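Ticket 551 – Storage bins and winter accessories, staff mudroom
Status: Open, waiting on supplier
Opened by: Hannelore Haslinger
Assigned to: Letay Woldemariam
Supplier contact: Valentin Kuster, Drullport
Priority: Low (I would like this raised)

Original report, Thursday, January 9, 2025

The Voltholm bins were sold to us as the cure for gloves going missing and gloves staying damp. I had doubts when we ordered them and I have more now. Problem as reported by three people on my floor: gloves go in as a pair and come out as singles, and anything soft that goes in flat ends up wadded at one end. Supplier says this is "user loading." I don't buy it, but I agreed to test at the table before complaining any further.

We started with the clear bin, since you can at least see what is going on in there.
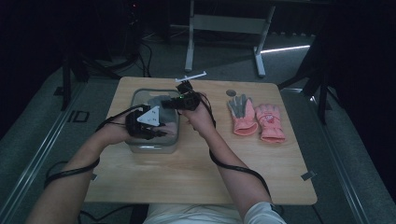
Clear bin, gray cloth bunched at the back wall.

Reply from Valentin Kuster:
Thanks for the detail. Please check that the bin is on a level surface and that the contents are folded once, lengthwise, before loading. The rounded corners help air move around the fabric. We have 400 of these in use at other sites and this is the first report of its kind.

Comment from Hannelore Haslinger:
The table is level. Letay put a level on it. I would also like to know how rounded corners move air anywhere. A box with solid walls and a wad of cloth in it is a box with a wad of cloth in it. As for "first report," that is what I was told about the coat hooks.

Comment from Letay Woldemariam:
Tried the fold he suggested. One fold lengthwise, set in by hand, left overnight. In the morning the middle still felt damp to me. I did the same with a cloth hung over a chair and that one was fine. One try each, so take it for what it is.

Reply from Valentin Kuster:
Would you be able to remove everything, lay it out flat and confirm what materials you are storing? Mixed materials can affect results.

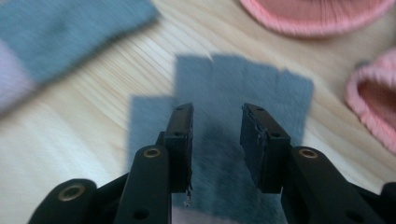
Mixed materials was always going to be the next excuse, so Letay and I went through the pile. Most of it is ordinary stuff people wear to walk in from the parking lot. The gray fabric has a soft, fuzzy, felt-like feel to the eye and wants to lie in overlapping panels, so even "flat" means it is doubled up in places. If the bin only works with a single thin layer, the product page should say so. It says "all winter accessories." (H.H.)

Comment from Engelbert Ammann:
I had the Hofstetter bins at my last job and they did the same thing. We drilled holes in them. Not saying you should drill these, the warranty is 90 days and I expect holes would end it. Also, is anyone matching the gloves before they go in? Half the missing pairs on my floor were two lefts.

Comment from Hannelore Haslinger:
Fair question. No, nobody was told to. We will do the pairs next, with the gray bin this time. It is shallower, so I can't see how things would sink to the bottom and get forgotten, but I have been wrong about bins before.

Steps agreed for the second test:

Step 1. Empty the gray bin and set it on the left side of the table.

Step 2. Take out two pairs only, the padded pink ones and the gray knit ones with the pink cuffs. Spread them out to the right of the bin and match them before anything goes in.
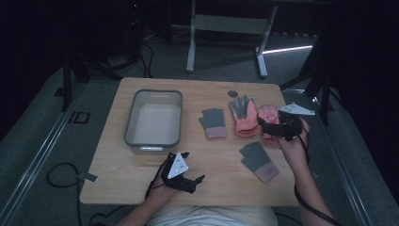

Step 3. Put each pair in together, cuffs at the same end. Leave the lid off.

Step 4. Check again in 5 days and write down which pairs are still pairs.

Comment from Letay Woldemariam:
Matching was easy with the padded ones. The knit ones took me longer than it should have, I kept turning them over looking for a left and a right. I would like to clip the cuffs together with a clothespin, but then we are testing the clothespin.
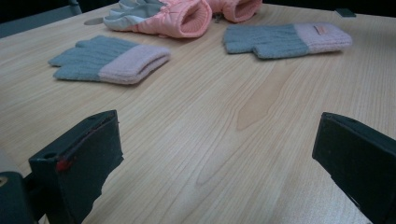 Which brings me back to what I asked for in the first place. If pairs only stay together when somebody matches them by hand, clips them and lays them in with the cuffs lined up, then the bin is doing very little of the work. A shelf would do as well and would cost us less. I'm willing to see the second test through. I am not willing to order more before it is finished, and I have told Nataša Radonjić in purchasing to hold the Fledivport delivery until she hears from me. – H.H.

Comment from Nataša Radonjić:
On hold. They can push it to April at no charge. Past that there is a restocking fee, so please decide before then.

Reply from Valentin Kuster:
Understood. I will leave the ticket open. Please send the results of step 4 when you have them, along with the lot number from the underside of each bin.

Comment from Hannelore Haslinger:
Will do. Still waiting on an answer about the corners.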